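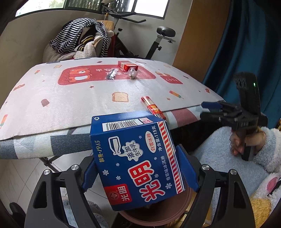 Blue fingers holding the ice cream box

On 05/06/2020 the Kaewsai list wrote:
> Do you swap the finger pads on a fixed count, or wait until
> they start slipping?

Fixed count for me - I change both pads every 300 grips, and go over the screws on the linkage arms while I'm there. 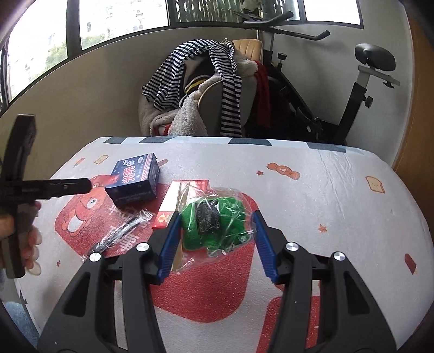 Thin plastic bags are what show up a tired pad first, boxes hardly ever do. I did try stretching it to 1,000 once and wouldn't bother again! Do them as a pair, and check the jaws close evenly before you carry on.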